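Speaker notes: handling rules for hand-held gripper recording, Skernside session, May

Slide 4. Scope. The Prindix working rules cover household tasks recorded with hand-held grippers: laundry, bedding, tidying. They don't cover arms on fixed mounts. Say this early.

Slide 5. Labels. Every gripper carries a readable code on its face. Check it against the log before recording starts. Folding work follows rule 4: fingers parted before they go down to the cloth.
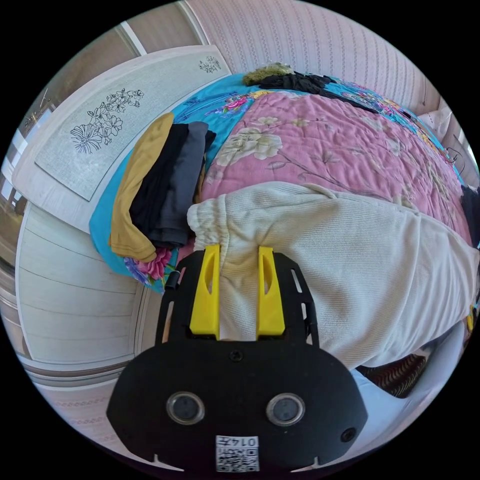

Benjie Pangilinan objected to rule 4 in the Ruawai review: on thin cloth he wanted the opening set per garment, as a single figure would be ignored within a week. The wording now leaves the width to the operator.

Slide 6. Figures. Gindville logged 4,000 takes under the draft. Of these, 98 were rejected, about 20 for a code that did not match the log. Pause for questions.

Slide 7. Two-gripper work. Left and right units are logged as a pair. Fingers closed when moving between items. Strap checked at each break.

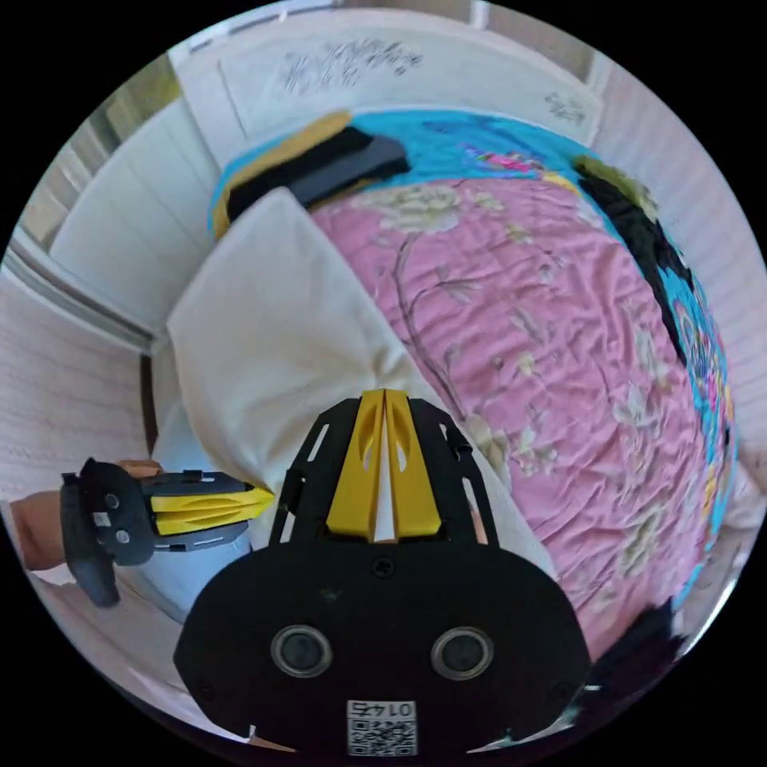
If one unit of a pair is swapped, close the log entry and open a new one. Do not edit the old entry. Pacita Tan has the form.

Slide 8. Open points: cleaning interval, storage of spare fingers.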